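3.2 Household storage of leftovers

The second part of the survey asked how families keep cooked food between meals. In the town of Irnala we visited 25 households in December, and each of them filled in a food diary for 11 days. The diary form was adapted from Lappalainen, with small changes in the wording of the questions on bread and soup. 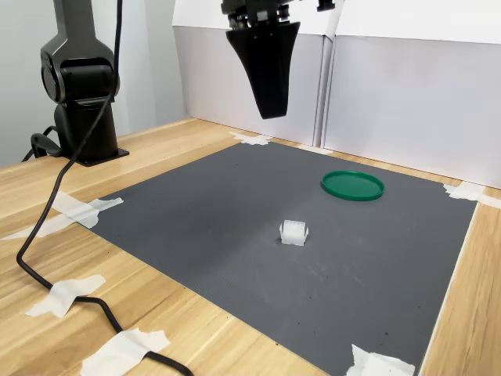

Most families said that they decide where to put leftovers before they decide when to eat them. Containers without a matching lid were used mainly for dry food, or stayed in the cupboard.

Figure 3. Work surface and plastic lid.

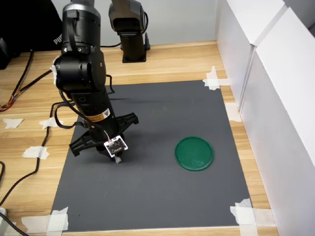
The loss of lids was mentioned more often than we expected. One respondent in Flirkness, where the pilot study took place, kept a separate drawer for lids only — she opened it four times during our interview. Mac Carthaigh describes a similar habit among older couples, but he does not connect it with the amount of food thrown away.
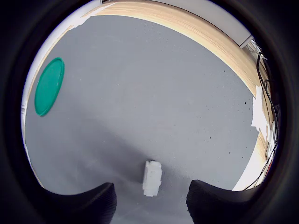
In our data such a connection is visible, although it is weak. Households which covered their leftovers on the same evening discarded less than 300 grams per week. We did not weigh liquids, and for this reason soups and sauces are treated separately in Section 3.3.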